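The tray by the door: how one play library keeps track of its animals

The play library in Mirkton opens at half past nine, but the woman who runs it is usually in by eight, sorting. She has looked after the collection for 30 years, first from a cupboard in a church hall and now from two rooms above a launderette. Families borrow a box of toys for a fortnight and bring it back, more or less complete.

She asked not to be named. "It isn't about me, and I'd only get teased at the till in the Co-op," she said.

The farm and zoo animals are what people come for. There are 136 of them at the last check, kept in sets of eight with a laminated card in each box. When a box comes back, everything in it goes on a white table, gets looked over, and is put into a tray before it goes to the shelf.
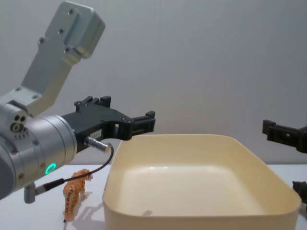
Sorting is slower than people expect. She allows roughly 35 minutes for a morning's returns, and longer after the school holidays. The rule is that an animal stays out on the table until she has checked it against the card, and only then does it go in the tray. A plastic tiger standing on the table to the left of the tray is, under her system, a tiger still to be checked. "If it's beside the tray I haven't done it. If it's in the tray I have. I can go and answer the phone and come back and know where I was."

She worked this out after years of doing it the other way. Everything used to be tipped into one big tub and picked through, and boxes went out with two cows and no pig. Parents were polite about it. Children were less so.

"A four-year-old knows what was in that box last time," she said. "They'll tell you at the desk, in front of a queue."

The big cats get the hardest wear. Lions and tigers are carried about in pockets, taken into the bath and left in the garden, and the paint goes first on the ears and along the back. She looks at the feet too, as an animal that won't stand up is no use to a child who wants to set out a zoo. Anything with a split or a sharp edge is taken out of the collection. Anything that is only scuffed stays.

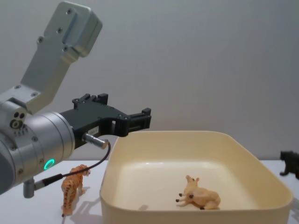
The tiger, orange with dark brown stripes, on the white tabletop.

She has strong opinions about cleaning. Warm water and washing-up liquid will do for nearly everything, with an old toothbrush for the folds under the legs. She won't use the dishwasher, having once lost most of a herd of zebras to it. After washing, the animals stand on a tea towel overnight — never on the radiator, which softens the thinner legs.

Most of the stock came secondhand. A nursery called Fodach gave her several bags when it closed, and those are still the best made in the room. The rest came from jumble sales, lofts and the occasional parcel left on the stairs. She buys new only when a whole set has gone, and she grumbles about the price when she does.

Sizes are a problem she hasn't solved. Makers don't agree on how big a tiger should be next to an elephant, and donated animals come in whatever scale they come in. For a while she tried to match them. Some families were pleased and most didn't notice, and she went back to making up sets by type. A giraffe shorter than the horse has been out on loan since April without complaint.

The trays were easier. She wanted something shallow, so that nothing could hide underneath anything else, and pale, so that a brown animal would show up against it. Rounded corners were worth having as well, because crumbs and sand wipe out of them with one pass of a cloth. Deep boxes are kept for bricks and train track.

"An empty tray is a good thing to see at the end of the morning," she said. "It means I can have my tea."

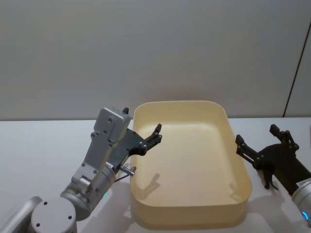
Imen remembers the tub days and says the trays made more difference to borrowers than anything else the library has done, although she would still like to see the dinosaurs kept apart from the farm. Her two had a box a fortnight for years, and she reckons they lost three sheep and a goose between them and paid for all of it in fines.

The fines are small, 30p an animal, and are often forgotten by both sides. Missing pieces tend to come back in the end. They arrive in envelopes, or in the bottom of somebody else's box, and the woman keeps a jam jar by the till for strays until she can work out which card they belong to. One envelope held a seal that she had struck off the list long before.

She doesn't plan to stop, though she would like another pair of hands on the mornings after half-term. The next job is the cards, many of which have faded so badly that the goat and the sheep look the same. She is redrawing them at home, one set at a time, and has got as far as the ducks.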